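Hello all, and thanks again for the Lurnetti grant. A quick catch-up on where the handwriting clubs have got to!

We now have 61 children coming across 6 schools, and Celtham has asked for a second table (mostly left-handers, so I've ordered the slanted boards). Spelling is going well. Joined-up letters are slower, and the b and the r are still causing grief.

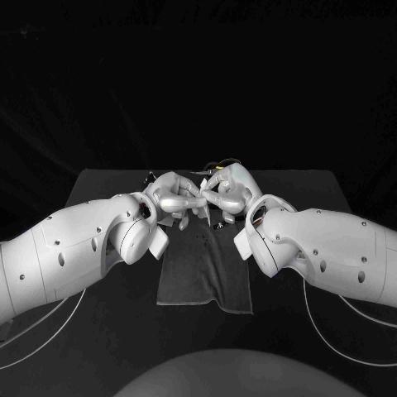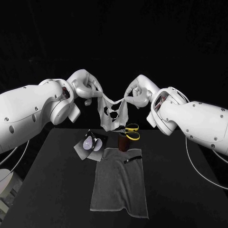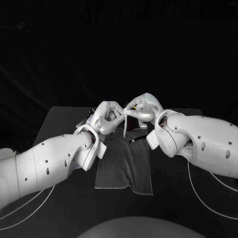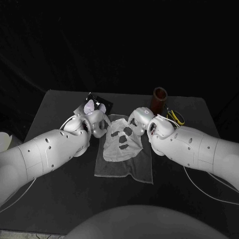

Money next. We've spent almost 2,000 pounds, mainly on lined books and pencils from Hoxha, and I'm holding back the printing money until the new practice sheets are checked. Aqeel Chaudhry is doing that now and has sent me 16 corrections already, bless him. Clollar would like to start in April. Could you let me know if their hall hire can come out of this year's pot?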